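The instructions for my dining chairs run to 9 pages and contain a single word, "Wusa," on the cover. Everything after that is drawings of a bald, cheerful person who owns a mallet. I don't own a mallet.

Flat-pack furniture was sold to my parents as a saving. You did the labor, the store passed along the difference, and everybody ignored the value of a Sunday. Ilídio Esteves, who fixed tables in Barros for most of his life and now fixes mostly other people's evenings, charges $50 to finish what customers have started. May is his busy month, when the leases turn over.

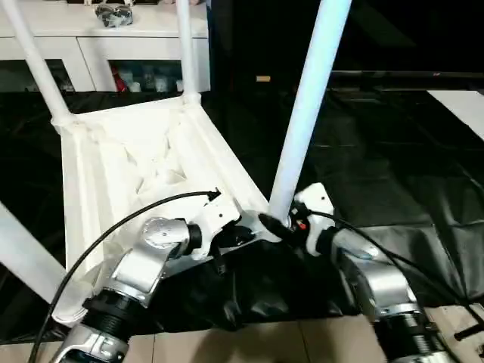 *Chair on its side, underside showing.*

"They call when there's one screw left over," he told me. "I tell them to keep it. They don't like that."

His rival across town, Aurelio Moya, won't touch anything that has been glued. He has a shed in Starton with, by his own estimate, 3,000 spare bolts, sorted by a system he declined to explain to me twice.
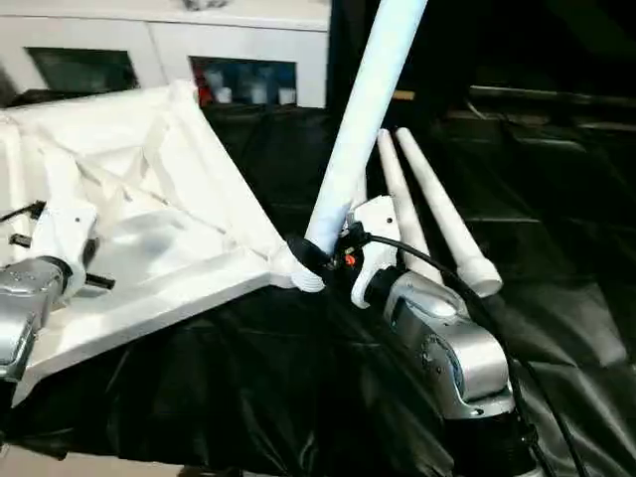 Legs are where marriages go to be tested. Moya blames the angle, and I see his point: a long white tube leaning away from its corner, with a ribbed cap where the two meet, looks wrong even when it's right. So people twist it. Then they twist it back, and by dinner they're eating on the couch.

I finished my own set at midnight. Three of the chairs are level. The fourth goes to guests.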